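Kuteck Fold-Flat Drying Rack: six weeks of laundry, mostly good

Posted in March | By the Home Desk
Print this page | E-mail to a friend

Short version: buy it if you hang dry shirts and don't have a laundry room. Skip it if you mostly do towels. Long version follows, written between loads. 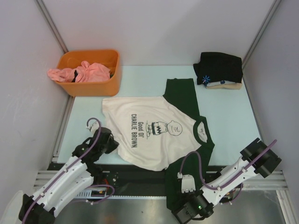 Some background. Two adults, two kids, apartment on the third floor, dryer in the basement that eats quarters and shrinks everything cotton. I gave up on it after one too many shirts came out fitting the next kid down. So everything with a print on it gets hung now, plus anything with a collar, plus all the school stuff. That's a lot of hanging. The old rack was a wooden accordion thing that pinched my fingers and finally split at a dowel.

The Kuteck comes in a flat box. Two wings, a center frame, a bag of feet. Instructions are one sheet, drawings only, and drawing four is wrong, or at least it shows the wing going on upside down. Took me 10 minutes including the part where I took the wing back off. No tools. The feet push on and they stay on, which I can't say for the last one.

Capacity. The box says 94 feet of hanging space. Maybe, if you're hanging socks. With real clothes you want a gap between rails or nothing dries, so figure every other rail for anything with sleeves. I get one full load of shirts and underwear on it with the wings out. Jeans go over the top bar and you have to balance them, one pair each side, or the whole thing starts to lean. Never went over. Came close once with a wet bathrobe.

Drying time is fine. Put it near a window, crack the window, T-shirts are done by morning if I hang them at 9 p.m. Sweatshirts need most of another day, hoods especially. Same as any rack, really. The rails are coated and I've had no rust marks yet, which was the big problem with the Ongart I tried before this. The Ongart left a brown line across the shoulders of two white shirts and it never came out. Tried everything. Those are paint shirts now.

Rail marks: yes, some. The rails are thin so you get a crease across the middle of a tee if you just drape it. I've started hanging shirts from the hem, upside down, a couple inches folded over the rail. Crease ends up where it gets tucked in anyway. Raglan sleeves are a pain either way because they hang low and end up touching the rail underneath and staying damp at the cuffs. Flip them up over the next rail.

Also turn printed shirts inside out before washing. Not the rack's fault but people ask. Cold water, inside out, no dryer, and the prints hold up for years. Well, longer than they did.

Folding it up is the best part. One hand, wings drop, it goes flat enough to slide behind the couch. Weighs next to nothing. The latch on the left wing is stiffer then the right and I have to bump it with my knee. Hasn't gotten worse.

Things I don't like:

- No clips or hooks for socks. Bought a separate hanger for those.
- Feet slide on tile. OK on carpet and wood.
- Towels. Two bath towels and it's full, and they dry stiff and slow.
- White coating shows every speck of lint.

I looked at the Fiditz tower before buying. Taller, on wheels, holds more, but it doesn't fold nearly as flat and the shelves seemed better for sweaters than shirts. If you have a spare corner you can give up for good, look at that one. I don't have a spare corner.

Would I buy the Kuteck again, yes. Probably would get two, they don't take up any room and Sunday-size loads are more than one rack can handle. Will update if the latch goes or teh coating starts to chip.

Update, a little later: coating fine. One foot went missing, found under the couch. Latch the same.

Print this page | E-mail to a friend

More from Laundry & Cleaning
Urkolholm over-door hanger: too wide for our doors
Fiditz steam brush, first impressions
Ongart laundry hamper, one year in
Getting grass stains out of school pants
Wool sweaters without a dryer
Which detergent for cold water?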